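Two weeks of bad drops and one loose screw
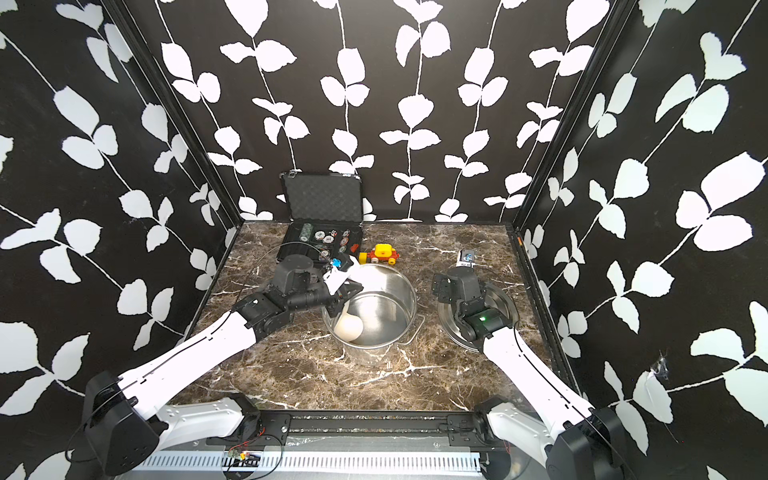
The Oredance cell, left arm at the pot, right arm over the lid.

The left arm started letting go of things in April. It would pick up a chip or a cloth fine, carry it toward the pot, and then the fingers would relax a little partway through the move. Hard items fell. Cloth mostly stayed on because it bunches up, and that hid the problem for longer than it should have.

I run the cell for a small project called Tamayo. A full run is 2,000 picks, split between the two arms. The logs from the first bad run showed 94 drops, and 31 of those came in the last hour. My guess was heat in the gripper servo, so I lowered the duty cycle and added a rest every few minutes. The next run of 2,000 was no better.

Then I blamed the Viltari driver board and swapped it for the spare. Same result. That cost me an evening, plus another one putting the old board back.

The real cause was the horn screw on the left gripper servo. It had backed out far enough for the horn to slip under load, but only when the wrist was rolled past a certain angle. The encoder reads the motor side, so the software thought the fingers were closed the whole time. No fault was ever logged.

There is a safety side to this too. I had been reaching in to pick up dropped chips with the arms paused but still powered. On one of those occasions the left arm resumed while my hand was over the table. It stopped against my sleeve and I wasn't hurt - but pause is a software state and I knew that. Motor power now goes off at the switch before I reach in.

The screw has threadlocker on it and a paint mark across the head. I did the right gripper as well. Ukum is next, and it uses the same servos, so I'll be opening those up before the first run.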